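Forum d'entraide Vesau > Robotique de laboratoire > Préhenseurs et effecteurs

Comparaison de doigts pour un poste à deux bras : gobelets en papier et canettes
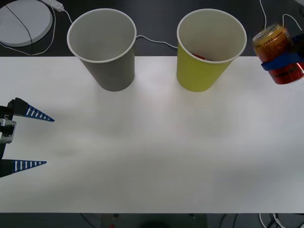 Poste d'essai, deux gobelets en papier sur le plateau ; canette tenue par la pince de droite.

Question posée par Noemi Abernathy
Catégorie : choix du matériel. Statut : résolue.

Madame, Monsieur,

Notre service procède actuellement à la comparaison de deux jeux de doigts destinés à un poste bimanuel. Le premier, fourni par Drudo, est effilé et rigide. Le second, de marque Văduva, est plus large et recouvert d'une matière souple. Les deux bras et leur contrôleur sont identiques. La tâche de référence consiste à saisir une canette, à la présenter au-dessus d'un gobelet en papier, puis à la reposer sur le plateau. Une seconde tâche porte sur le déplacement du gobelet lui-même.

Chaque jeu a été soumis à 20 cycles par tâche. Avec les doigts Drudo, la canette a pivoté dans la pince à 5 reprises, toujours pendant la phase de transport. Avec les doigts Văduva, aucun pivotement n'a été relevé, mais le gobelet a été déformé dans 3 cas au moment de la fermeture.

Je souhaiterais obtenir un avis sur les points suivants :
- la consigne de force doit-elle être la même pour les deux jeux afin que la comparaison demeure recevable ?
- l'emploi de doigts différents à gauche et à droite est-il admis par le contrôleur Wonent sans nouvel étalonnage ?
- une caméra fixe suffit-elle pour constater le glissement, ou faut-il prévoir une caméra au poignet ?

Je vous remercie par avance de vos réponses.

Réponse acceptée
Cuiping Ye, contributrice confirmée

Bonjour,

Sur le premier point, une consigne de force identique n'est pas souhaitable. La surface de contact diffère d'un jeu à l'autre et la pression exercée sur l'objet diffère donc également. Il est préférable de rechercher, pour chaque jeu et pour chaque objet, la plus petite consigne qui assure le maintien, puis de comparer les taux de réussite à cette valeur augmentée d'une marge fixe. Les deux consignes retenues devront figurer au compte rendu. À défaut, le lecteur ne pourra pas distinguer l'effet du doigt de celui du réglage.

Le pivotement d'une canette pendant le transport est fréquent avec des doigts étroits. La prise s'effectue sur une zone réduite, et l'objet tourne autour de celle-ci dès que le bras accélère. Avant d'écarter le jeu Drudo, je vous invite à reprendre la série en abaissant l'accélération du poignet et en plaçant la prise à la hauteur du centre de gravité. Celui-ci varie selon le remplissage : il convient d'indiquer si la canette est pleine ou vide.

Sur le deuxième point, des doigts dissemblables sont acceptés, sous réserve de déclarer séparément pour chaque bras la longueur de l'outil, sa masse et la course de fermeture. Le point de centre de l'outil doit être redéfini du côté modifié. L'étalonnage complet du bras n'est pas requis.

Sur le troisième point, la caméra fixe permet de constater un pivotement franc. Elle convient moins à un glissement de faible amplitude, surtout lorsque l'objet est en mouvement et que l'obturation est lente. Réduisez le temps de pose avant d'envisager l'achat d'une seconde caméra.

Cordialement,
C. Ye

Deuxième réponse
Utilisateur non identifié

Même constat chez nous avec les gobelets. Nous les prenons par le bas, où le papier tient mieux. Le budget pour un jeu de doigts souples était de 1,850 euros par bras, à vérifier auprès du fournisseur, les tarifs ayant été revus en octobre.

Commentaire de Noemi Abernathy

Je remercie les deux intervenants. La série a été reprise avec une accélération réduite : un seul pivotement a été relevé avec les doigts Drudo. Les essais avec consigne minimale par objet sont en cours. La question peut être considérée comme résolue en ce qui concerne les deux premiers points.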